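Skjelbred: Design and Evaluation of a Small Exploration Game
Project Report, Interactive Media Option
Eimear Corrigan, Yusri Ngui, Bogdan Bogdan
Supervisor: Noreen Gallagher

1. Introduction

Skjelbred is a single-player exploration game for desktop computers. The player moves through a house of eight rooms, collects objects and places them in an inventory with limited space. There are no enemies and no timer. The project began in March and was built in the Tolia engine, version as installed in the lab.

The aim was to find out whether an inventory based on object shape holds a player's attention better than a plain list with a weight limit. Both systems were built, and the game can be started with either one.

2. Background

Grid inventories are common in role-playing games and are usually secondary to combat. Our earlier class exercise, Vendthorpe, used a weight limit only. Players in that exercise tended to pick up everything until the limit was reached and then stop opening the inventory at all. The present design takes that result as its starting point.

3. Implementation

3.1 Objects

The final build holds 1042 object records, of which 729 can be picked up. The others are fixed scenery. Each record stores a name, a mesh reference, a footprint on the grid and up to three tags. Records are kept in one text file and loaded at startup. Loading was slow in early builds and was moved to a separate thread by Yusri.

3.2 Containers

A container is an object with its own inner grid. Containers can be placed inside the main inventory but not inside each other - nesting was tried and removed, as it caused save files to fail on reload. Irregular containers use a mask, so that cells outside the outline cannot be filled.

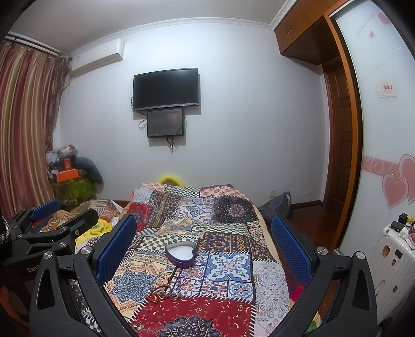

Figure 1. Heart-shaped tin, open, with beaded jewelry on a patchwork-print bedspread.

The mask for an irregular container is drawn by hand on an 8 by 8 grid. Automatic masks made from the mesh outline were also tested. They left single cells at the corners that no object could use, and the hand-drawn version was kept.

3.3 Saving

The game saves on every room change. A save holds the room number, the inventory grid and the state of all containers. Bogdan wrote the save code and the test script, which loads and rewrites each save and compares the two files.

4. Evaluation

Testing was done with 30 players, all students at the college. Half used the grid inventory and half used the weight limit. Each played one session and then filled in a short form. Peadar Heffernan of the Holteo lab lent the machines and checked that all of them ran the same build.

Players in the grid group opened the inventory more often and moved objects after placing them. Players in the weight group mostly did not. Ratings for enjoyment were close between the groups, and the difference is too small to support a claim either way. Several players in the grid group wrote that rotating an object should be possible with one key. It currently takes two, and the second is not shown on screen.

5. Limitations

The groups were small and all players were used to games of this type. Session length was not fixed, so the counts of inventory use depend partly on how long each person chose to play. Sound was missing from the test build.

6. Further Work

The rotation control should be changed first. After that, nested containers could be tried again with a new save format. The object file should also be split by room, which would shorten loading and make it easier for more than one person to edit at a time.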